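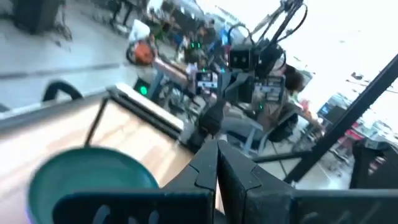 Worktable with teal bowl, Trosdale room.

Table Setting and Clearing Assistant (part time)
Nilanier, Trosdale site
Reference 1175

Nilanier is hiring one part-time assistant for the Rirka tableware study. The position runs through October, with shifts of 3 hours, Saturday included.

Duties
Set bowls, plates and cups on the worktable according to a printed layout sheet. Clear the table after each trial and return items to the shelf. Wipe the tabletop between sets. Record the layout number, start time and any chipped or missing item in the log. Wash all tableware at the end of the shift.

Requirements
Able to stand for most of a shift and lift 10 kg. Able to follow written layouts without supervision. Legible handwriting. Closed shoes must be worn in the room. Kitchen or catering work is useful but not required.

Not included
Meals and parking. Lockers are available on the same floor.

How to apply
Send a one-page resume and a list of available shifts to Ankit Bisht, Room 519, quoting the reference above. Applicants selected for interview will complete a short trial shift, paid at the normal rate. Current Mathias study staff may apply but cannot hold both positions in the same month.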